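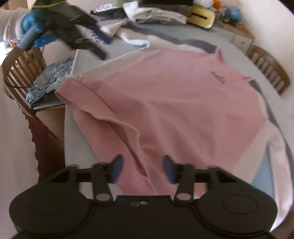 Home > Brewing Help > Taprooms and Cellars > Browse

2 min read

Keg line foams for the first three pours after opening

I help run the bar at a small brewery taproom in Gutalham. Eight taps, glycol trunk from the cold room, 38 F at the keg. Every afternoon the first three pours on the pale ale are mostly foam, then it settles. The other lines are fine. I've been back through the shift notes, and the only pattern I can find is that it's worse after we've been closed. Pressure is 12 psi and I have not touched it since March. Line is 3/16 vinyl. Where should I look first?

Posted by Gareth Mottram
1,282 views

Maureen Hulme
Measure the temperature of the first pour, then the fourth. If the first one is more than 4 degrees warmer, the beer sitting in the faucet and shank is warming up while you are closed and the CO2 is breaking out there. Check that the glycol lines run all the way to the back of that shank. On our tower at Vivside the insulation had slipped on one line only, and it behaved the way you describe. If the temperatures match, pull the coupler and look at the probe seal. A nicked seal lets gas into the beer side, and it collects overnight. Also check the carbonation level with the brewer. 12 psi at 38 F holds a little under 2.5 volumes. If the pale is packaged at 2.7 it will slowly come out of solution in the line whenever it sits. Change one thing at a time and write down the result.

tunstall_cellar
clean your lines. ours did this until we went to every 2 weeks and swapped the faucet washers. might be the keg too, try a different one

Contact | Fisusstead Homebrew and Taproom Help | Copyright | Back to top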